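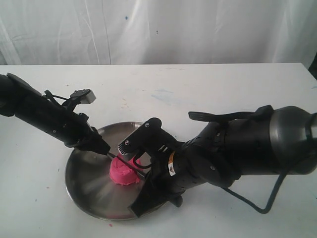
A stop that nobody wrote down

In January the left arm of a two-arm cell at the Skavent workshop failed to stop when it should have. It was pressing a tool into modelling dough, the force limit was passed, and the arm kept pushing until the person at the desk hit the button. The pan slid, the tool bent a little and the dough was spoilt. The repair cost less than a lunch. I have worked on cells like this for long enough to think it deserved more attention than it got, and I want to set out why.

The fault itself was simple. The arms run on a controller called Dorix, which reads the load on each joint and halts the arm if the load goes over a set figure. The figure for dough work should have been 37. After an update it had gone back to the factory setting of 80, and the update notes did not mention it. The arm did what it had been told. It had been told the wrong thing, and the screen showed a green light the whole time, as the light only says that a limit exists. It does not say what the limit is.

When we went back through the logs we found 3587 runs on that machine. The last 479 had been done with the wrong limit. In almost 80 of those the load had gone past 37 and carried on, and the operators had noticed some of them. They had seen the pan shift, or heard the motor labour, and had put the pan back and started the next run. The run sheet had a box for "completed" and a box for "failed". A run where the arm pushed too hard and still shaped the dough went down as completed.

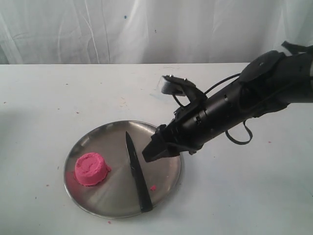 Soft material hides this sort of fault very well. If an arm presses too hard on a glass jar, the jar breaks and everyone knows. Dough gives way. It takes the extra force and changes shape, and changing shape is what it was put there to do. You end up with a pink lump with a rough edge and a bit of dough lying apart from it on the plate, and you can't tell from that whether the arm was within its limit. A good run leaves crumbs on the table as well. I have heard people say that dough is a safe thing to practise on, and it is, for the dough. The tools are another matter. A knife with a pointed blade is a knife whatever it is cutting, and the person who resets the plate between runs has to put a hand in beside it.

That reset is the part I worry about. At Skavent the rule was that the arms must be paused before anyone reached over the table. Paused meant held in position with the motors on, under the same load limit that had just been shown to be wrong. On a long day people stop thinking of a paused arm as a live one. I have done it myself.

The usual answer is to buy something. We were offered a light curtain from Fekton, and a separate monitoring box called Tu that watches the joint loads and cuts the power on its own. Both are decent products and we took the second. But neither would have found the changed number in the first week. The box has to be given a limit too, and someone has to check that it is the right one.

What I would ask for is cheaper. Show the actual limit on the screen in large figures. Test it every morning by having the arm push against a spring scale, and write down where it stopped. Cut the motor power before a hand goes near the plate, even though it means homing the arms again and losing a couple of minutes. Add a third box to the run sheet for "finished, but something was off", and have someone read those sheets at the end of the shift.

The last one met the most resistance. The objection was that operators would tick it too often and the numbers would look bad. They did tick it often in the first fortnight. Most of the entries were about loose cables and a plate that would not sit flat. Two were about the right arm, which had drifted out of its limit as well, by a smaller amount, and had been doing so since before the update.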